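Willcombe to host open day on robots and everyday chores

Can a machine do the washing-up yet? Not from start to finish, and not in a stranger's kitchen. But it can do more of the job than it could a year ago, and this August the Prorero project will open its doors at Willcombe so that people can come and judge for themselves.

Prorero has spent its first 39 weeks on a plain question: which household and shop-floor chores can a pair of robot arms be trusted with today? The team drew up a list of 77 small jobs, from folding tea towels and filling shelves to weighing out powders and putting things back where they came from. Each job is tried 50 times, and every try goes into a shared log – the dropped cups as well as the clean runs.

"We are thrilled with how far this has come," said Ingvar Riis, who leads the project. "Picking up a box is fairly dull now. Picking up something small and light, putting it down gently next to something made of glass, then moving on to the next step without being told – that still makes all of us hold our breath!"

Soft things remain hard. Laundry is slow, carrier bags are worse, and a crowded sink defeats the arms on most days. Bench work is going better, as the tools keep their shape and the order of the steps is known. The team has taken a keen interest in small laboratory set-ups for that reason, with weighing and heating kit laid out much as it would be for a school practical.

Two arms at the bench, with the scale, tripod and tea light set out:
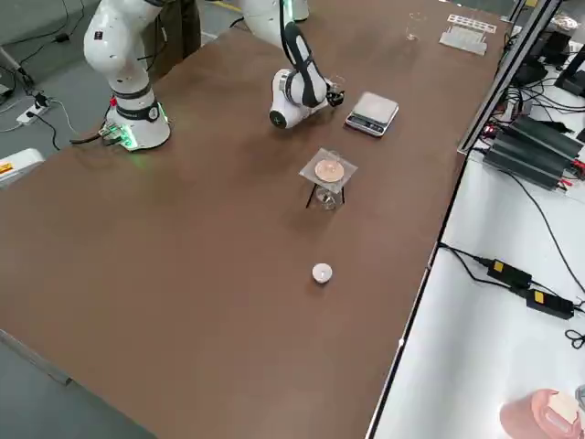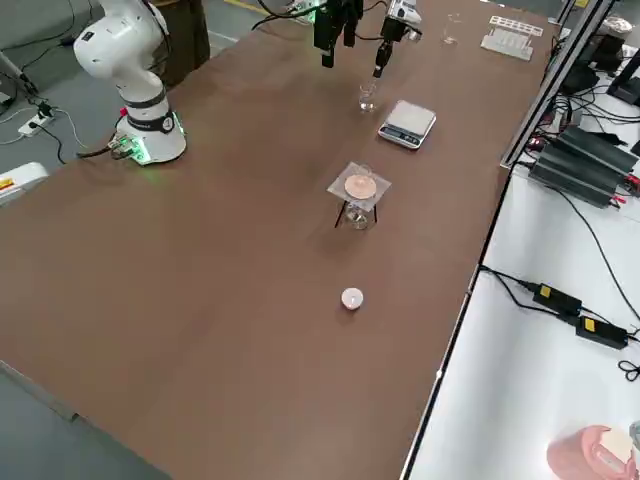
The open day has room for 200 visitors, in morning and afternoon sessions. Shop staff, carers, teachers and anyone who hates ironing are warmly invited, and there will be time to put questions to the team. Visitors can also suggest a chore for the next list, which Citurari will help to run over the winter.

Places are free but must be booked through the Prorero office at Willcombe. Doors open at 9.30am.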